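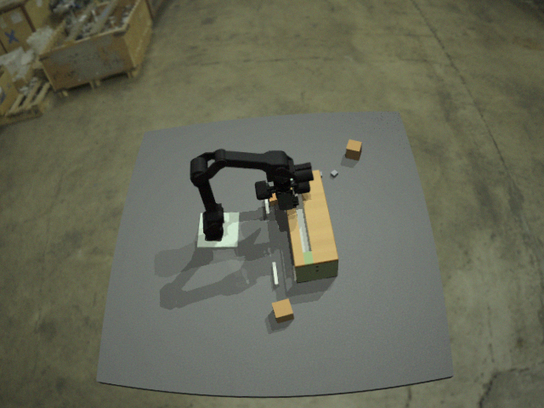

Week 4: Learning from failed attempts in simulation

Course notes by Zahira Chong, updated 2025-02-28

Last week we trained a policy on successful runs only and threw everything else away. That always bothers me a little, so today we get to dig through the trash! The method is relabeling, and it's one of my favorite ideas in the whole course, partly because you can explain it in one sentence: if the arm tried to reach goal A and ended up at B, store the run a second time as a perfectly good example of reaching B.

The setup

We use the Mangundap simulator with the drawer scene: one black arm mounted on its plate, the long wooden drawer unit, and small cubes lying around it on the gray tabletop. The warehouse behind the table is only background. Your policy never gets pixels this week, it gets joint angles, gripper opening, cube positions and the drawer position. (Pixels come in week 6, and I can't wait.)

Each episode is 300 steps. A goal is a target position for one cube or for the drawer. The reward is 0 when the goal is met and -1 otherwise, nothing in between. With a reward like that, an untrained arm can wave about all day and learn nothing, because every run looks equally bad.

What relabeling does

Take a finished episode. Pick a later state from that same episode and pretend it was the goal all along. Recompute the reward for every step under the new goal, then put the copy in the replay buffer next to the original. The physics is untouched. The actions are untouched. Only the goal and the reward change.

A question that came up in Rosaire Bélanger's section: doesn't this teach the arm to fail? No, and it's worth working out on paper why. The policy takes the goal as an input, so the relabeled run says "do this when asked for B" and makes no claim at all on how to reach A. What you hope for is that the network fills in between the goals it has seen, and on this task it does so surprisingly well.

What we got

Our buffer had 3933 episodes from a random starting policy. Only 9 of them met their original goal. Nine! Training on the raw buffer gave us a flat line. With relabeling, the drawer goal began to climb after 551 updates, and cube pushing followed later. Lifting a cube stayed poor, and you should be able to say why: if no run in the buffer ever lifts a cube, no later state has a cube in the air, so there is nothing to relabel it with.

One trap

If a cube never moves during an episode, its final position equals its first one, and relabeling gives you a run where the goal was met from step one. Fill the buffer with those and the arm learns to sit still. Filter them out before sampling. The Dernus loader has a switch for it, off by default.

For next time

Run the drawer task with and without the filter and bring both curves. Then try picking the new goal from the last state only, instead of any later state, and write a paragraph on what changed.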